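토스터 옮겨 쓰려는데 멀티탭 용량 괜찮을까요?

Vadine원룸
2023년 12월 7일

이사한 지 얼마 안됐는데 주방 콘센트가 딱 하나예요. 냉장고 꽂으면 끝. 그래서 2구 멀티탭 사서 토스터랑 전기포트 같이 꽂으려고 하는데 포트 밑면에 1675W라고 써있고 토스터는 스티커가 반쯤 지워져서 모르겠음. 멀티탭은 Cifuentes 거고 포장지는 버렸어요... 동시에 쓰면 위험한가요? 아침에 시간이 없어서 둘 다 한번에 돌리고 싶은데. 급해요 출근전에 답 좀 부탁드려요

빵굽는곰

그냥 쓰세요. 저는 몇년째 그렇게 쓰는데 아무일 없음. 차단기 내려가면 그때 하나 빼면 되죠

Fumau전기

윗분 답은 따라하지 마세요. 차단기는 벽 속 배선 기준이라 멀티탭이 먼저 녹을수 있어요. 멀티탭 뒷면이나 플러그 쪽에 정격 표시 있습니다. 보통 16A 250V 아니면 10A짜리. 10A면 220V에서 2200W가 한계라 포트 하나만으로도 꽤 찹니다. 토스터까지 동시에는 안됩니다. 16A라도 냉장고까지 같은 줄이면 여유 별로 없고요. 냉장고는 벽에 단독으로 두시고 포트 먼저, 물 끓으면 끄고 토스터. 몇분 차이 안나요. 토스터 스티커 안 보이면 모델명으로 제조사에 문의하시면 됨. 그리고 선은 돌돌 말아서 쓰지 말것, 열이 안빠져요. 플러그가 뜨끈하거나 변색됐으면 바로 버리시고

4월에이사옴

저도 비슷한 구조라 적어봐요. 저는 개별스위치 있는 16A짜리로 바꿨고 한번에 하나만 켜요. 불편한건 금방 적응됨

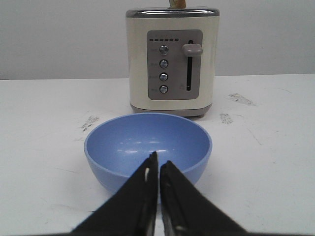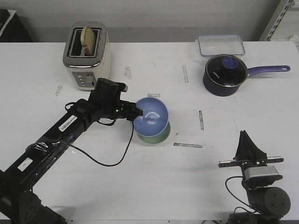

용량도 용량인데 놓는 자리도 보세요. 상부장 바로 밑에서 토스터 쓰면 열기가 위로 그대로 올라가서 장 밑판 시트지가 일어나요. 제가 그래서 471호 살때 보증금에서 수리비 까였음ㅠㅠ 커튼이나 키친타월 근처도 안되고요. 두번째 사진처럼 식빵이 투입구 위로 올라오는 기종은 위쪽에 더 신경써야 해요. 플라스틱 그릇도 토스터에 딱 붙여두지 마시고. 빵가루 받침은 코드 뽑고 식은 다음에 빼서 털어주세요, 쌓이면 탄내나고 불붙을 수도 있대요. 멀티탭은 싱크대에서 최대한 멀리. 저는 벽에 붙이는 거치대 써서 바닥에서 띄워놨는데 물 튈 걱정이 줄어서 좋더라구요

Vadine원룸

헐 방금 확인하니까 10A네요. 오늘은 포트만 쓰고 나갑니다. 퇴근길에 16A로 사올게요 감사합니다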